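Kilian Lüthi asked me to put this page together for the Noltundale workroom, and I said I would as long as I could write what I thought. It's meant to go with the new cleaning rota. The idea behind the rota is that if everything gets wiped down often enough it will stop looking tired. I don't believe that, and I've said so at two meetings now.

My view is that most of what people call dirt in a workroom is wear. A cloth does nothing for a scratch. It does nothing for a crease in something soft, or for an edge that has started to fray. You can spend a whole afternoon on it and all you have at the end is a very clean scratch.

Selina Zaugg disagrees. She thinks we gave up on some surfaces years ago and now call it wear to save ourselves the trouble. She may have a point about the sink. She has also bought 38 cloths, out of a budget I thought was meant for shelving.

## Before you look

Anything shiny and dark is hard to judge by eye. It picks up the light, and the light shows up marks you would never notice on a dull surface next to it. Benedikt Hollenstein keeps telling people to look from the side, and I agree with him there, though he says it more often than he needs to.

I'm also wary of the word "spotless", which turns up three times in the rota. The Curken leaflet uses it as well. According to the leaflet one bottle is good for 1000 wipes. I'd like to meet whoever did the counting. Ours was empty by the end of May, and we are not a large room.

Ott Liepiņa wants a score out of ten for every item. I've left the scores off. Two people will look at the same smudge and one will say four and the other will say eight — then we'll have a meeting about it.

## Dark, glossy surfaces

Pale greyish smudges and blotches all over the dark face, with a bright bluish-white stripe of light running down across them. Some of it might wipe off and I wouldn't bet on the rest. The orange-red pads on either side are creased, and the lower edge of the left one is ragged, so put that down as wear whatever the rota says. 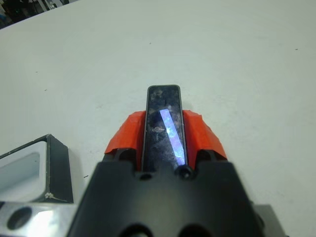 ## Comments and complaints

Send them to Seraina Steiner, who has the rota and the patience. If you think I've called something wear that is really dirt, take one of the cloths and try it before you write in. Use water first. The Curken stuff has a strong smell and I've yet to see it do anything that water and a bit of rubbing didn't.

Please don't use the rough side of the sponge on anything glossy. I know it feels as if it's working.

The rota itself is pinned up by the door, with a copy in the Harden folder for anyone who can't read Kilian's handwriting. I'm down for the floor and the windows until further notice — I did ask to be taken off the windows.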